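The owner of Runside, a two-person tile shop, has been asked to stock Prekora sealer for the third time. She won't. "They told me 10 years without resealing," she says. "The product is younger than that. Who checked?"

I ask about the price, $40 a bottle. She shrugs. "A $300 job turns into $400, and the customer can't tell what the extra hundred bought. I can't either." Gradness, the maker, did send her a folder of test results. She read it twice and found no grout in it.

Joints are where she thinks most sealer claims fall apart. "Flat tile is easy. Show me a corner," she says, and she says the same of renderings. Beige wall tile running up to a gray marble-look surface, as in the one below, is a pairing she gets asked for a lot. "Looks clean on a computer. Ask me again after a winter of steam."

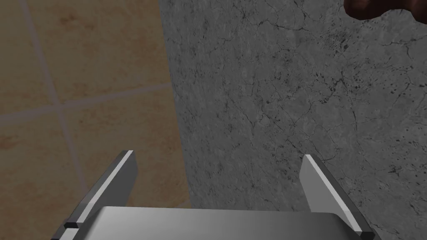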